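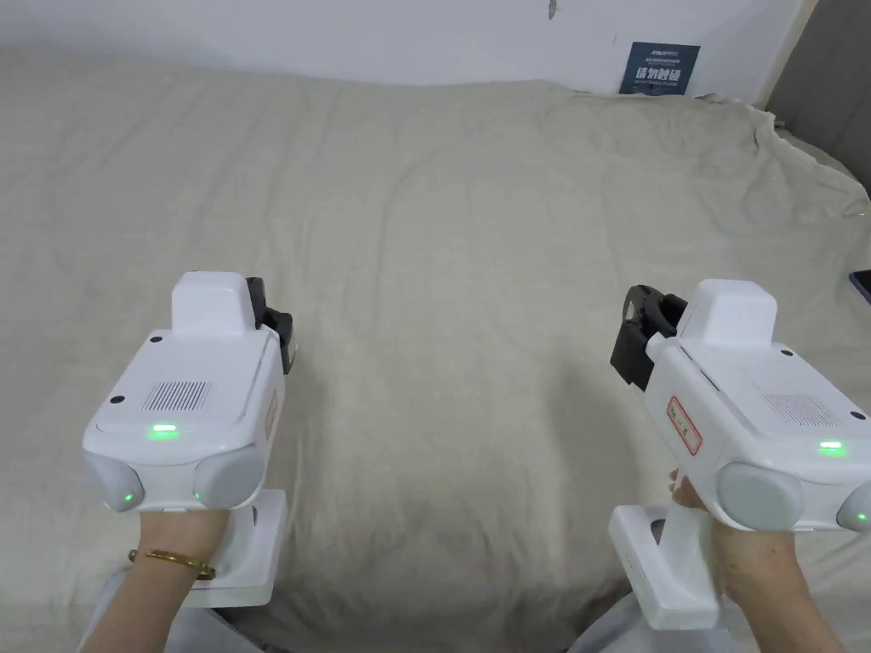
Step 1. Prepare the bed

For our open day in April 2024 we showed visitors how a person teaches bed making to a robot with two hand-held grippers. Many guests asked how to repeat the demonstration at their own place, so I write the steps.

Use a plain duvet in one light colour. Leave it wrinkled. If you smooth it before the guests come, there is nothing to show.

Step 2. Hold the grippers

Take one in each hand, by the vertical handle. Check that the green light is on at the top of both. Keep them over the bed and a little apart, and wait until the talking has stopped.

Step 3. Show the movement once, slowly

Close both grippers on the near edge of the duvet, lift, and pull towards you. Do not shake the cloth. Rima Chidiac did this part for us and she said each movement aloud before she made it, which the guests at the back liked very much.

Step 4. Let the visitors try

We took groups of 6, with 4 minutes for each person. Children need a lower bed, or a firm step to stand on. Ask people to put down their bags first.

Step 5. Save the good tries

Give every try a number and write the name of the fold beside it. Delete the tries where someone stopped in the middle. For questions about the booking list, please write to Munther Abou Jaoude at Osora.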